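FOR IMMEDIATE RELEASE

Virnness opens its June sale of old maps and atlases for consignment

I've been buying and selling old paper for 27 years, and I still get a little jumpy when somebody unrolls a map on my counter. So I'm very happy to share our news: Virnness is holding its first auction made up entirely of maps, atlases and globes this June, and we're taking consignments for it now.

We've always sold maps. They used to go in with the books, usually near the end of a long afternoon when half the room had gone home to feed the dog, and I never liked that. A good county map with its original hand coloring deserves better than lot 480-something behind a box of cookbooks. This time the maps get the whole day, starting at 10 in the morning, with a break for lunch and a second session that runs until we're done.

The catalog has room for 520 lots, and a good part of it is spoken for already. The biggest single piece of it is the Slaoui collection, which came to us as a whole and which we're selling with no reserve on most of the sheets. It's strong on North Africa and the Mediterranean coast, with a lot of sea charts (I love sea charts) and a nice run of pocket atlases in their slipcases. Some of the charts have pencil notes from people who used them, and I've left every one of those notes alone. Please don't erase pencil from an old chart before you bring it to me! I'd take a working chart with somebody's course lines on it over a clean one any day, and a fair number of our bidders feel the same way.

What am I still looking for? American railroad maps, for one. State and county wall maps on their rollers, even if the varnish has gone the color of tea. School atlases from before 1860. City plans, bird's-eye views, folding maps for emigrants and miners, anything with the original covers. Celestial charts, yes please. I have room for maybe four or five more globes, table size only – the big floor-standing ones need their own truck and I've run out of favors to call in.

I'm less keen on single pages cut from common atlases of the 1880s and 1890s. There are an awful lot of them out there and they sell for very little. If you have a stack, I can group them into one lot, and I'll tell you up front what I think it'll bring.

Here's how the money works. There's no charge for an appraisal and no charge for being in the catalog. Seller's commission is on a sliding scale, and on any single item that hammers at $2,000 or more I'm waiving it completely for this sale. You keep the hammer price. Below that, I'll put the rate in writing before you sign anything, so you can take it home and think it over. Payment goes out after the buyer's check clears, usually inside a month.

To give you some idea of the market, a folding map of the Ohio canals in our last book sale went for $3,572. It had a split along one fold and a missing corner, and the family had been keeping it in a kitchen drawer with the takeout menus. I had guessed a lot less. I guess wrong pretty often, in both directions, which is half of what keeps me in this business.

Online bidding will run through Floseo, the same as our book sales, so if you already have an account there you don't need to do a thing. New bidders should sign up at least a day ahead so there's time to get approved. Phone bids are fine too, but the phone lines fill up fast for the sea charts, so call early. And you can always come in and sit down! We have chairs, coffee and a very decent bakery across the street.

Shipping is through Oltis, who pack flat maps between boards and rolled maps in a tube inside a box. Globes go by their own quote. If you're close enough to drive, pickup is free for two weeks after the sale.

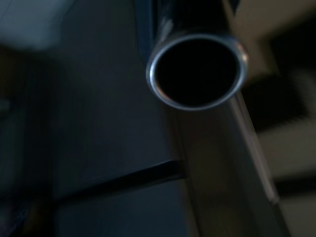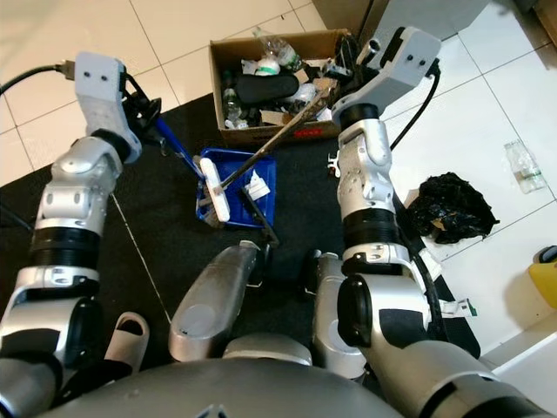
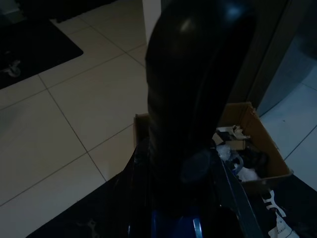

For an appraisal, the easiest thing is to email me a few pictures taken in daylight. I need the whole map, the title (usually in a fancy little box called a cartouche), the back, and a close look at any tears or stains. Measure the printed border as well as the sheet, and tell me if there's a watermark when you hold the paper up to a window. If it's framed, leave it framed. I've seen too many nice things torn by somebody prying at old backing board with a butter knife, and I'd much sooner do that part myself.

If you have a whole collection, don't photograph everything. Send me a rough list and a couple of favorites and we'll talk on the phone. For larger groups I can come to you, and I'm happy to drive a fair distance if there are globes or wall maps involved (or if you have good pie).

Consignments close at the end of April so that I have time to write everything up properly. Preview opens the week before the sale, afternoons only, and you're welcome to handle the maps. Clean, dry hands, please – no gloves, they snag on the edges.

Printed catalogs are free to anyone who has bought or sold with us before, and everyone else can get one by writing in. The online version goes up on Floseo in May, with every lot photographed front and back.

Contact: Maps and Atlases, Virnness. Appraisals are free and there's no obligation to sell.

###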